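How to Set Up a Shape Sorting Board for the Kids' Table

Posted by Shiela Villanueva, Jan 12, 2018

You don't need a bought puzzle to practise shapes and colours. A plain wooden board and a handful of chunky blocks will do the job, and the whole lot packs away in a shoebox.

What you need

A flat rectangular board. Mine is maple, 600 mm on the long side.
Small coloured blocks in different shapes. Star, heart and triangle are good ones to start with.
Fine sandpaper and a soft cloth.
Food-safe mineral oil (optional).

Steps

1. Sand the board along the grain, then go over the edges and corners until nothing catches on your sleeve. Wipe off the dust.

2. If you're oiling it, rub on a thin coat, leave it overnight and buff it dry in the morning.

3. Check each block for rough spots. Printed ones often have ridges on the sides. A light rub is plenty, as too much sanding dulls the colour.

4. Put the board on a table that doesn't wobble. A sheet of rubber drawer liner underneath stops it sliding.

5. Spread the blocks out with a bit of space around each one. Don't line them up. Turn a few on their sides so the shape isn't always seen from the same angle.

6. Call out a colour or a shape and have the child pick it up. Once that's easy, ask for both together, such as "the yellow heart".
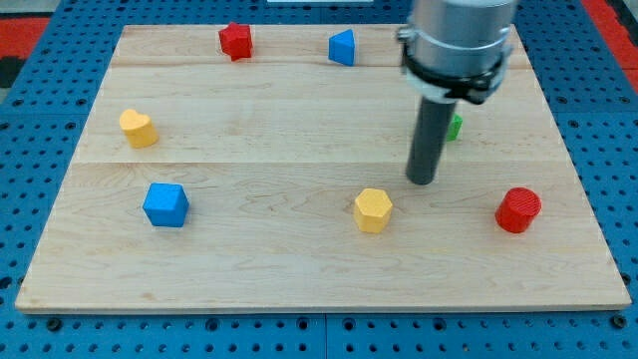 Coloured blocks spread out on the maple board, with the red star and blue triangle towards the back.

For children under three, use only blocks too big to swallow, and stay at the table with them. My neighbour Nikola Wilczyńska plays it with 2 blocks at a time for her youngest and adds another when he gets bored.

Wipe the board with a damp cloth afterwards. Don't soak it, or the joins may open up.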